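Subject: Re: [ornstead-weather] Rain gauge totals and the station move
From: Biljana Popescu
Date: 2023-04-23

Hi all,

Catching up on the thread about the Ornstead gauges. Berkay wrote:

> The Urthorpe gauge has been reading low against the other
> stations on every wet day this spring. On the last one it had
> barely half of what the school site caught. I cleaned the funnel
> and checked the level and both were fine. Is it worth moving it,
> or do we leave it alone so the record stays in one piece?
> Berkay

I went back through the logs and I think he is right that something changed. Until last July, Urthorpe and the school site agreed well in steady rain and drifted apart only in showers. After July the gap is there in every kind of rain, and it gets worse when the wind is out of the southwest. Snow is a separate matter and I left those days out.

My guess is the new fence. It went up on the southwest side that summer and it is solid panel, so the gauge now sits in its rain shadow whenever the weather comes from that direction. The old rule is that a gauge should stand at least twice as far from an obstacle as the obstacle is high, and four times is better. Berkay's sketch puts ours well inside that.

There is also the question of the tipping bucket. The Zondine units under-read in heavy rain if the screws underneath have worked loose, and I don't think this one has been calibrated since it was installed. The test is simple enough. Put a known amount of water through slowly, count the tips, and compare with what the manual says you should get. Do it three times and use the average. If you pour too fast the result means nothing.

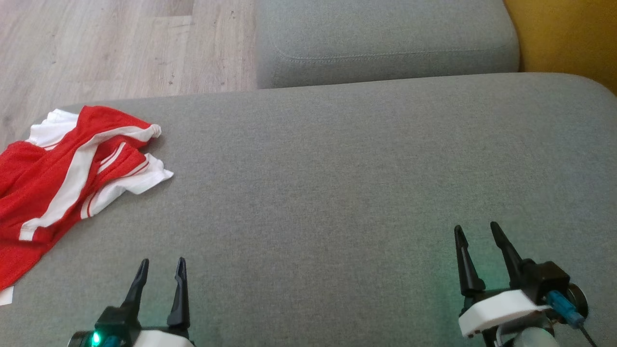 I would do the calibration first, before anybody moves anything. If we move the gauge and adjust the bucket in the same week, we will never know which one fixed it, and the correction for the past nine months will be guesswork. A plain manual gauge next to it for a few weeks would help too. I have a spare four-inch one and can drop it off.

On keeping the record in one piece – I understand the worry. The daily series at Urthorpe goes back to 2000 and there are very few gaps in it. But a long record from a gauge that has started reading low is not much use for comparing years. If we log the move with the date, the distance and the height of the rim, and run the two spots side by side for a while, anyone using the numbers later can deal with it. Other stations on the list have moved and the notes are good enough to work with.

The last thing is the monthly table. For now I would mark the Urthorpe totals since July as suspect and leave the values as they are. Please don't scale them up. I would also keep them out of the area average until this is settled, which leaves us with 8 stations. That is still enough for the monthly summary. 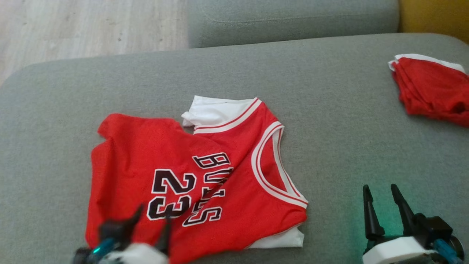 Kevser Oral wrote to me off list that she would mark them from the start of August only, as the fence was not finished until the end of July and the totals for that month look normal to her. She also asked whether the temperature sensor is affected, as it is on the same post. I compared the overnight lows and don't see any change on windy nights. On calm clear nights Urthorpe may be a little colder than it used to be, but I would want another winter of data before saying so. I am fine with August as the start of the flag if Berkay agrees.

Ertuğrul, could you send me the installation sheet for the gauge if you still have it? I need the bucket size and the original rim height. The copy in the shared folder is missing its second page.

Biljana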